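The sock amnesty: one family's attempt at September

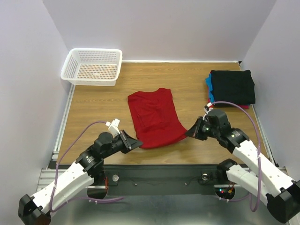
A red top, partly folded, and an empty basket.

Every September I decide that this will be the year my children put their own clothes away. I bought stickers for it once. The stickers ended up on the cat's carrier, and the clothes stayed on the landing, where we all learned to step over them.

This time I had a letter from a reader to go on. Harsh Upadhyay has three children between four and eleven and wrote in with what he calls the sock amnesty. On the last Sunday of the holidays, everyone in the house brings out every sock they can find, from beds, wellies, coat pockets and the car, and no questions are asked. Pairs go back in drawers. Singles get one week on the radiator to be claimed. After that they become dusters.

I tried it with my two. We got 228 socks, which seems a lot for a family with eight feet. My son had six on his bed alone, all lefts according to him, though I have never understood how he can tell. My daughter used the amnesty to hand in a recorder and half a flapjack.

The bit of Harsh's letter I liked best was about mornings. His youngest used to refuse anything with a seam, so on Sunday evening she now picks five outfits and piles them up in order, Monday on top. She may moan about the choice while she is making it. Once the pile is made, moaning is closed until the following Sunday. He says she respects this because she loves a rule, particularly one she can enforce on her brothers.

Mine love a rule much less, and by the second day my son had pulled out the bottom outfit and brought the rest down with it. We now use two shorter piles. I also gave up on folding lessons. A four-way fold is beyond a cross seven-year-old at bedtime, so he does "in half, in half, shove", and the drawer shuts, mostly if you lean on it.

Name labels are still to do. I have ironed on nine and burnt one, and there is a PE bag somewhere that I have yet to meet.

If you have a better system, or a spare grey sock with a green toe, age 7 to 8, please write in. We have the other one until Sunday.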